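Enano Washstand Set, student project README

Maintained by: Teresa Górecki, Brustisik student robotics club
Status: first release, July

What is inside

The set has 219 recordings of small tidying tasks at a washbasin, made by members of the club with hand-held grippers. Of these, 169 are cleared for training. The rest have a problem with time alignment, and we keep them in the folder "hold" until somebody repairs them. 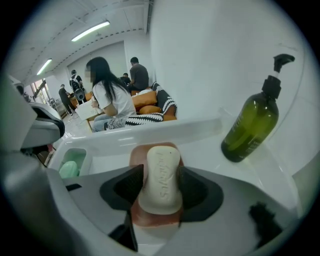

Each recording has one task name, one operator number and one text note. The notes were written by the operators themselves, so the style is not equal. Some people wrote one word and some wrote a full story. We did not correct them, only the spelling of the task names.

How we recorded

One operator stands at the basin and holds a gripper in each hand. There are three views: left gripper, right gripper and head. Before every session the operator shows both marker cubes to the head camera and waits for the signal.

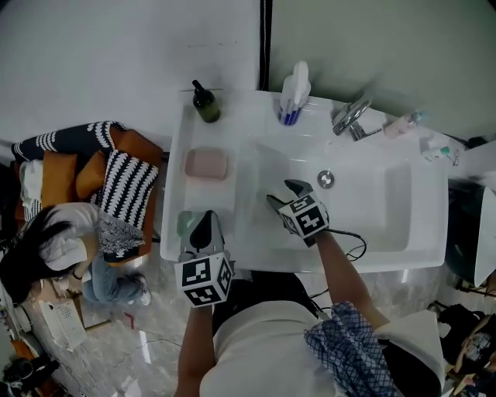
After the signal, the operator has up to 72 seconds for the task. If an object falls on the floor, the recording continues and the note must say "drop". Please do not delete these parts, we need them for the Derkalik course report.

Tasks are: move soap, move bottle, sort counter, free task.

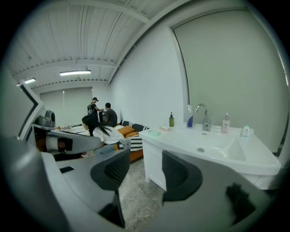

View from one gripper, vanity with bottles at right.

Known problems

The gripper views are very wide, and straight lines become curved near the border. Calibration files are in the folder "calib", one for each gripper. Marker detection was tuned for the head view, and it can give false results when you run it on a gripper view. 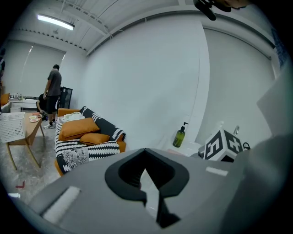
The script Ekpo checks every recording before it enters the set. It reads the three videos, compares their length and writes a warning if one is shorter. It also lists the frames where markers are found. A gripper view can contain a marker box too, like the one standing to the right of the green pump bottle, so use the option "head-only" if you want only the head results. The script needs some 2000 MB of free memory.

Faces

Faces must be blurred before upload. If you find one which we missed, write to Teresa with the recording number.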